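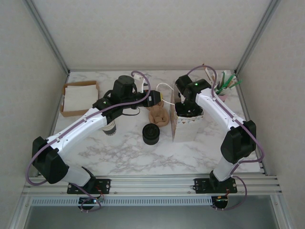 11/12/24
By Jasmina Berisha

The robotics club at Konitz Technical College is delighted to announce that its two-arm project has earned a place in the Flukham Student Automation Challenge, where teams program a pair of robotic arms to pack a café takeout order (napkins, straws, cups and all) in 90 seconds or less.

Seven students have been working on it since July, mostly in the evenings and, we are told, on a great deal of pizza. They have logged 460 practice runs so far, and they would like it known that the paper bag is still the hardest part!

"You tell a person to hold the bag open and they just do it," said club president Everett Benavides. "Getting two arms to agree on where the bag is took us most of the fall, and we still argue over which arm should go first."

Faculty adviser Annelore Hinrichs thanked the many families and neighbors who gave $2,274 toward travel and spare parts.

Anyone who would like to watch a practice is warmly welcome, and can write to Hiba Hattar at the club office to arrange a visit.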